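Ticket: Hot water runs out early, Dureo cylinder
Status: open
Site: Hamen, upper flat

09:10 - Tenant reports the shower goes lukewarm within minutes. Kitchen tap is fine. Started in March, after the timer was swapped for a Jallo unit. No leaks reported.

09:45 - Asked for the thermostat setting. Tenant says 60 degrees, not touched. Asked them to check that the off-peak light on the timer comes on at night.

11:20 - Light does come on. So the timer is calling for heat, but I don't know which element it is calling. The cylinder has two, upper and lower. If only the upper one is heating, you get a short run of hot water and then cold, and that fits.

13:05 - Olaniyan sent the wiring sheet for the timer. Terminals for the two elements are the other way round from the old model. Old fitting notes don't mention this.

14:30 - On site. Power off at the isolator, checked dead. Lower element reads 33 ohms. Upper reads 17. Neither is open circuit. Lower element was wired to the boost terminal, so it only ran when someone pressed boost. Swapped the two over.

15:15 - Power back on, boost pressed, meter shows load. Left the timer on the night setting. Tenant to run the shower tomorrow morning and report back.
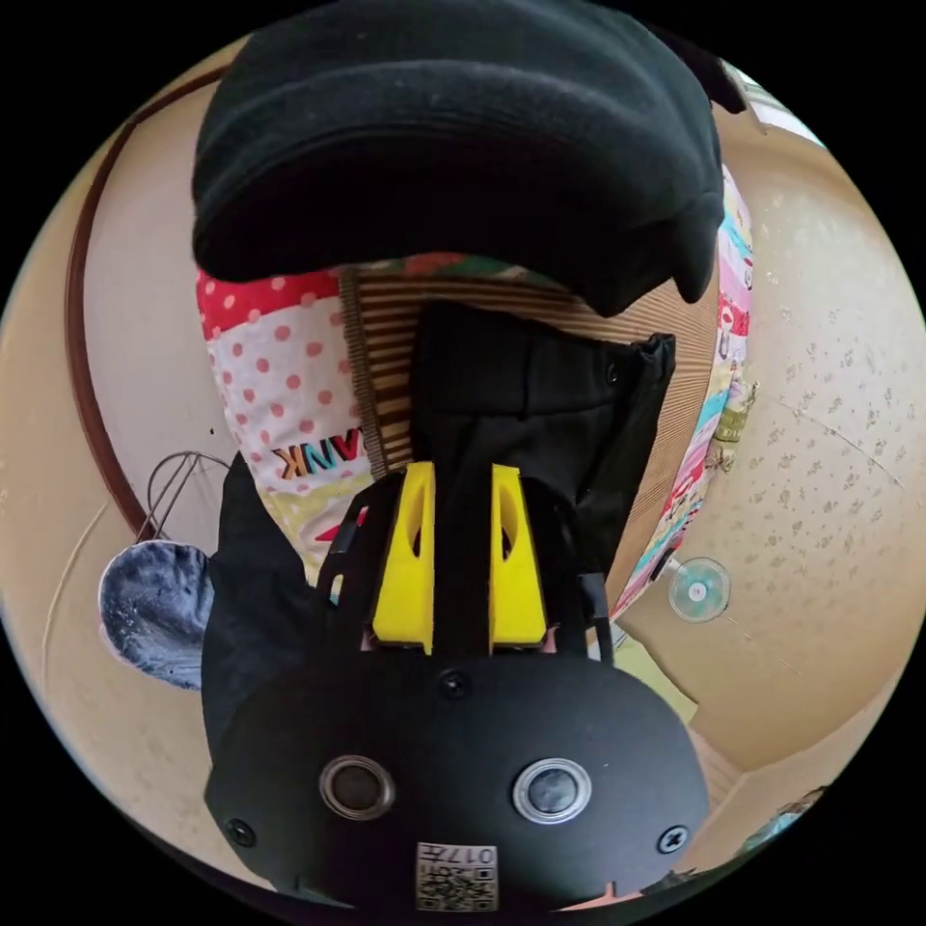 Henrike Vogler: Please leave this open until we've had two mornings of full hot water. We had the same timer in the lower flat and the clock was an hour out as well, so check that before you close it.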